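Hi Marcelle,

You asked for the December update to be "less like an invoice" than the last one, so I'm just going to write it the way I'd tell you over coffee. Numbers are in the middle, complaints are near the end, and the money question is right at the bottom where you always look first anyway.

## Where the picking cell stands

The cell at Tratorport now runs for most of the day shift. We got through 1387 picks this month, all of them bars out of a bin and onto the feed tray for the Sturileck line. Of those, 295 needed a person to step in, usually a nudge to a bar or a restart of the pick from the pendant. That's more than I promised you in the proposal (I said one in ten, I remember!), but it's a long way down from where we were in the fall, when somebody was pretty much babysitting it all shift.

The hard picks are still the ones at the bottom of the bin. A full bin is easy, the arm can grab almost anything off the top. When it gets down to the last few, they lie at odd angles, and the finger has to come down right over a bar without bumping the one next to it. Bars that sit close together, or one that's parked along a wall by itself, each want a different approach, and Obed has been rewriting that part of the Zeteo script more or less nonstop. We're still using the plain metal bin with spring clamps on the rim, and I'd like to keep it that way until the picking settles down.
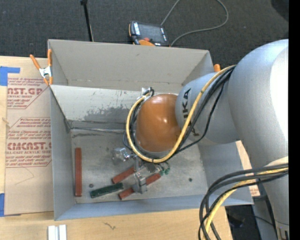 ## What it has changed for the crew

You asked about this specifically, and I'm glad, because it's the part I think about most on the drive home.

The first thing is hands and backs. Loading the feed tray used to mean leaning over a bin for a whole shift, and people traded off every hour because it was miserable. The 18 people on the day shift now rotate through the cell as "tenders," which means setting out full bins, watching the queue and clearing the picks it gives up on. The leaning is mostly gone. The walking is up (one of the guys claims his shoes are wearing out faster, and I can't prove him wrong).

The second thing is less rosy. Tending is boring when it goes well and stressful when it doesn't. In the early weeks the cell would stop, the light would come on, and whoever was nearest felt like they'd broken it. Obed started doing short sessions at 2 in the afternoon where anyone can take the pendant, jog the arm and get it stuck on purpose. Those have been great! Two of the tenders can now recover nearly any stop without calling us, and they've asked for that to count toward their pay grade. I think they're right and I'd like to bring it up with you properly.

Nobody has lost hours over this. A few people did ask me straight out whether they would, and I told them what you told me, that the jobs are safe through the end of the pilot. I'd love to have something firmer to say before the next phase.

## Still bugging us

- Cables. The bundle at the wrist gets in the way of some of the steeper approaches, so we've ruled those angles out for now.
- The stop messages are written for programmers. Obed is putting them into normal English.
- The Woo scheduling screen still counts a helped pick as a failed one, so please don't panic if you log in and see ugly red bars.

## What I need from you

A yes or no on a second gripper finger set, and half an hour to talk about the pay grade thing. The quote for the fingers is in the shared folder. If it's a yes, we can have them on the arm before the next report.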